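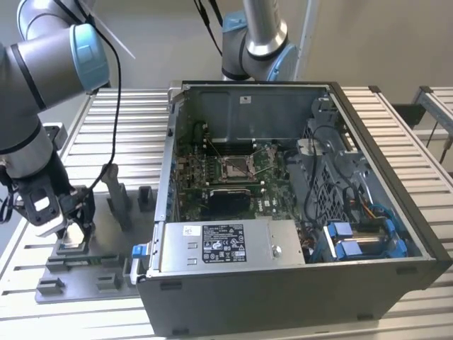
Refurb corner: the tower push is on

Quick one this month, we are behind on everything.

The Chávez Street shop has 50 office desktops to turn around before the end of April. They came in one load from Prenda, mostly the same kind of full-size tower, and most of them go straight back out to families on the Humon list. A few will be parts only. We'll find out which as we open them up.

If you're coming in to help, read this first. If you've helped before, read it anyway, a couple things changed.

Opening up. Tower on its side, panel off, inside facing up. Do NOT work on them standing. Last round we had screws down in the drive cages and spent half an evening shaking cases. Power cord out first, then hold the power button a few seconds. Yes, even if it's been on the shelf for weeks.

Processors. We are pulling all of them, checking the part number, then putting them back with fresh paste. So expect to see boards with an empty socket. Push the lever down and out, let it come up, open the metal frame, lift the chip straight up by the edges. Chip goes in a labeled tray with the same number as the tower. Don't leave it on the bench. Don't put it in your pocket (it happened). And please don't touch the pins in the socket, or wipe them, or blow on them. One bent pin and that board goes to parts.

Heatsinks – clean off the old paste with the alcohol wipes, not paper towels. Paper towels shed. Wipes are in the second drawer now, they used to be by the sink.

Memory. Leave sticks in if they're matched. If not, pull them and drop them in the gray bin, we'll pair them up later. Every family machine goes out with 2 sticks, same size, same speed. No exceptions this time, we had too many come back.

Drives. Carriers with the blue clips just squeeze and slide out, no tools. Drives go to the wipe station BEFORE anything else gets done to them. Do not plug one in to "see what's on it." The empty carrier goes back in the case right away so we don't end up short like in the winter round. We paid real money for replacement carriers and they're just plastic.

Cables. Unplug by the connector, not the wires. If a clip feels stuck, stop and ask. Tuck the loose ones back toward the cage so they stay out of the fan.

Power supplies. Leave them in the case and leave them closed. Nobody opens a power supply in this shop, ever. If one smells burnt or rattles, tape a note on it and set the whole tower on the bottom shelf.

Stickers. If there's an asset tag from the old office, peel it. Leave the regulatory labels alone, we need those. Handwritten marks inside are fine, leave them too.

Paperwork. Log sheet is on the clipboard by the door. Tower number, what you pulled, what you put back, your initials. Jestus is covering new drives for this batch up to 2,000 dollars and they want the sheets with the invoice, so if it isn't writen down we can't claim it.

Still need: small Phillips bits, thermal paste, VGA cables, any working keyboards. No more mice please. We have a whole tub.

Doors open at 6 most weeknights, bring a snack if you're staying late. Closed-toe shoes. Total out the door since we started is 926 machines, would be nice to get close to a thousand by summer but lets get thru these first.

Questions, reply to this email or leave a note on the clipboard.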